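Home | Campaign Log | House Rules | Maps | About

So I've been kicking around the drowned city idea again. If you've been reading for a while you know it as Nivano, the place I keep mentioning and then never running. I sat down with it on Tuesday night and I think I finally have a way in. 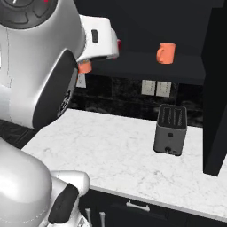
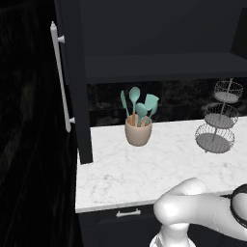
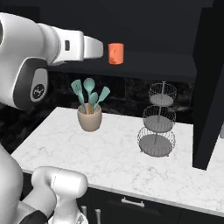 The trouble was always the water. A whole city under a lake sounds great until you remember that everybody has to breathe, and at first level they can't, and then the first three sessions are a shopping trip for potions. I've played in that game. It's a lot of haggling.

What I want to do now is drain it, mostly. The lake goes down every year when the dam at Zondton opens its gates, and for 10 days the upper streets of Nivano stick out of the mud. Then the water comes back. That gives me a clock (I love a clock) and it means the party can start poking around with nothing fancier than rope and decent boots.

I wrote up the city in layers. The top layer is roofs and bell towers, mostly picked over, good for birds and rival scavengers. Below that are the streets, which are knee deep on a good day. Then cellars, which are full, and then the old cisterns, which I'm keeping to myself because two of my players read this blog. Hi guys. Go away.

Treasure is where I keep changing my mind. I'm running it gold-for-XP, same as last time, and I figured the street layer should have 2,000 gold in it, all told. That felt stingy when I typed it. But a good chunk of it is in big stupid things like bronze doors and a marble bathtub, and I really want to see them try to get a bathtub up a mud bank with the gates closing! The last group I ran spent an entire evening moving a statue of a pig and it's still the thing they talk about.

Wandering monsters: I'm checking every 4 turns instead of every two. Mud already slows everyone down, so with the usual rate they'd be fighting crabs nonstop. The crabs are called nudari, by the way. Nudari started out as the name of a river and I liked it too much to waste it on a river. They're the size of a dog, they hate bells, and they will absolutely carry off a lantern if you set it down.

Then there's the House of Obeidat, the family who built the place and still claim they own it. They sit up on the ridge in tents and charge a fee to go down. I haven't decided if they're crooks or just sad. Probably I'll wait and see how the players treat them at the gate and go from there. If somebody's rude, crooks.

Oh, and dates. In-game the year is 304, counting from when the dam was finished, so anybody who does the math knows how long the city has been under. I don't expect anybody to do the math.

Still on my list: a rumor table, a better mud rule (the current one is "it's bad"), and some reason to go down at night. Low tide doesn't work in a lake, I checked. Maybe the bells only ring after dark and the crabs clear out for an hour. I kind of like that. If you've got a mud rule that isn't just half movement, stick it in the comments and I'll try it out on them in session one.

Contact | Copyright, all rights reserved | Back to top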